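Search this site: Enter keywords
Print this page | E-mail this report

Two-Arm Handling of Key Rings: Can the Key Cabinet Be Automated?
Term project report, Garkden workcell
Fri 29 September

1. Background

The Turklow rental office keeps 118 keys on tagged split rings. Sorting them is a dull chore, and the office asked whether a machine could take it over. Commercial sorters handle flat or boxed goods well. Rings are harder. They nest, they slide over each other, and the wire is thin enough that a small error in grip height means a miss. The tags help, being bright and easy to segment by color.

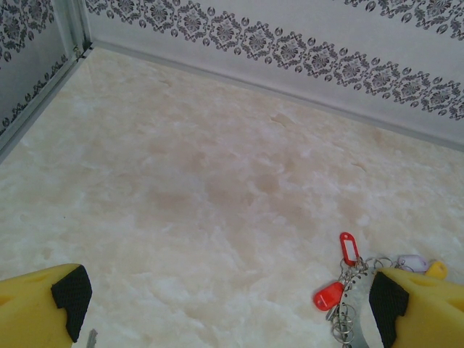
Depth estimates on thin wire were poor, so we located the tags first and searched outward from them for the metal. This worked better on a plain background than on a mottled one, where veining was sometimes taken for wire. The Sipos segmentation package was retrained in May with 3272 labeled crops to reduce that error.

2. Separation

Removing one ring from a bundle takes two contacts: one gripper holds the bundle and the other takes hold of a single ring. A straight upward pull is enough only if the ring is free. If it is threaded through another, the load rises and the controller has to stop before either grip slips.
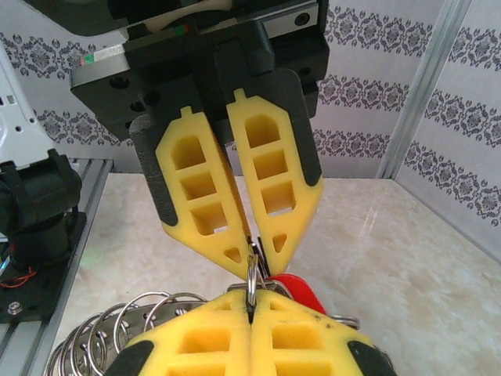 The stop threshold was set by hand. Too low, and ordinary friction ended the attempt. Too high, and the soft fingers bent until the ring left them sideways. We do not have force sensing at the fingertips, so motor current was used instead -- a coarse signal, and a late one.

3. Results

Of 17 separation attempts, 10 ended with one ring held alone. The remaining seven were failures, mostly from grasping two wires at once. Transfer between the arms was the slowest step. Both wrists must approach the same small volume, and the Arkholm planner keeps a wide clearance margin that leaves few usable poses.
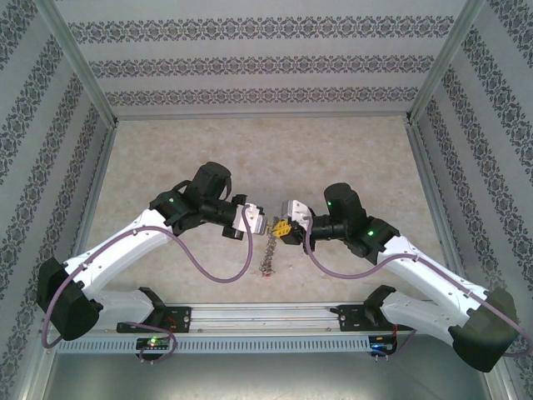

Reducing the margin shortened the path but required a calibration check before each session. Opening a split ring to add or remove a key was not attempted. It needs a fingernail or a thin blade, and neither gripper has an equivalent.

4. Assessment

The chore is not ready to hand over. A person does the same sorting faster and without setup. Presenting the rings on pegs would remove most of the difficulty, but then someone has to put them on the pegs. Further work should start with a narrower fingertip.

Comments (3)

ringbinder: Did you try a magnet? Most split rings are steel.

benchtop_44: Same trouble with motor current on our rig. By the time it rises the part is gone.

Author: No magnet yet. It would pick up the whole bundle, but could be useful for the first lift.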